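Notebook -- February, simulation bench
Evaluating the Ellport tabletop package (trial licence, second week)

Carried on from where Ha-rang left off. The licence server was up before I got in, so for once I had a whole morning on the thing itself. Short version for anyone skimming: I like it a lot, and I think we should ask Grasel for a proper quote.

What we are looking at, for Rianne, who missed the first call: Ellport is a simulator add-on with a parts library and a set of ready-made pick-and-place tasks. Grasel sell it and Nultley do the support. You choose your objects, choose a gripper, write a task file and let it run. We want it for rehearsing the panel-parts sorting before we tie up the real arm for days.

9.20 -- Fresh install on the spare machine, following the printed guide to the letter. One snag: the guide says to start the asset service first, but it wants the viewer open or it sits there doing nothing. Swapped the order and it came straight up. Told Nultley, and had a reply from Horácio Veloso before I'd finished my tea. He knew about it and sent over the corrected page. Very good going.

10.05 -- Ran the sorting task Ha-rang wrote, no changes. Loads quickly. The task file is plain text and you can read it like a recipe, which made me very happy after the tool we used last year (Jae-in still has the scars). Changed the start pose of one part, saved, reloaded, and it picked up the change without a restart. I did this several more times than I needed to, just because it was so pleasant!

10.50 -- Contact settings. The defaults are a bit slippery for my taste. Put the finger friction up by 2 steps and left the object friction alone. Need to write these into the shared settings file or the next person will get different results and blame me.

11.30 -- Batch run, 102 episodes, randomised start poses, left it going over lunch. Log says 6 of them ended in a timeout. Went through those by hand. Most had the part lying with its round end towards the approach side, so the planner kept choosing a grasp, rejecting it and choosing again. That is our task file, I think, and no fault of the package. Ga-eun suggests a second approach direction as a fallback. Will try.

13.40 -- Parts library. The push buttons are much nicer than I expected, with a proper cap, body and base. We had been getting by with plain cylinders, which are useless for working out where the fingers ought to close. Colours can be set per part in the task file as well. Saved a view from the gripper end while I was adjusting the layout, with the rack well over to the right so there's clear table between it and the parts.
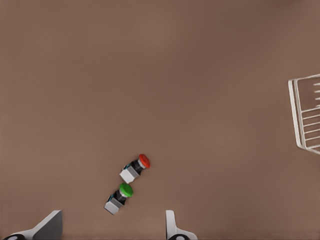

Red and green push buttons on their sides, gripper open, wire rack at right.

14.15 -- Grasp points. The body is about as wide as the base, so closing on either looks possible on paper. I'd go for the body and stay off the cap altogether. Jae-in would go for the base, flat faces and all. We'll run both and compare, same seeds.

The rack is the bit I'm least sure of. Thin rods mean a lot of small collision shapes, and the frame rate dips when I switch on the full collision view. Fine with it off. Asked Horácio if there is a simplified version of the rack to plan against.

15.30 -- Call with Wang, the other supplier on our list. Their package does more (conveyors, several arms at once) but their task format is all menus, and I couldn't find a sensible way to keep it under version control. Not ruled out. Ha-rang wants a trial of it too before we decide, fair enough.

Still to do:
Fallback approach direction in the task file (Ga-eun)
Body grasp against base grasp, same seeds (me, Jae-in)
Friction values into shared settings (me, today, really)
Ask Grasel what happens to our task files if the licence lapses
Show Rianne the reload trick

Left the machine on with the second batch queued. Please don't close the viewer!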